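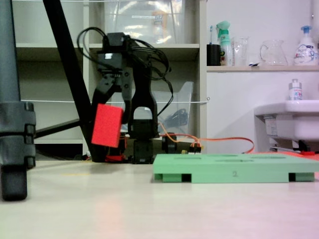 Bench notes, Saturday, 2024-07-13

Came in for what I thought would be a quick hour and stayed until lunch, as usual. The main business was the pale table by the white shelves, which I have been meaning to sort out properly before the Skarkby people visit in August.

First, the foam. I do like the red blocks. They are light, they have that slightly rough surface, and if one goes over the edge it doesn't hurt itself or anybody's toes. The Altine order was for 600 and I weighed the carton to get a count without tipping it all out, which gave me roughly 279 left. Less than I'd hoped! I'll ask Aidoo for a price on another 1,000, but I'd like to see a sample of their red before we commit, as the last lot came out closer to pink.

The green board marked 2 stays on the right-hand side from now on. Its shallow ovals are a nice depth, and the feet leave enough of a gap underneath to get your fingertips in and lift it without a struggle. Please pick it up that way and don't drag it (I found a few faint scuffs on the tabletop and would rather not add more). A damp cloth is plenty for cleaning the recesses.

The big translucent bin can stay on the upper shelf. The printing on it is hard to read from the bench, so I'd like to make a larger label, and while I'm at it go through what's inside, which has grown a bit of everything over the spring.

Still to do: write to Aidoo, find the felt pads from Wovulov, wipe down the shelves.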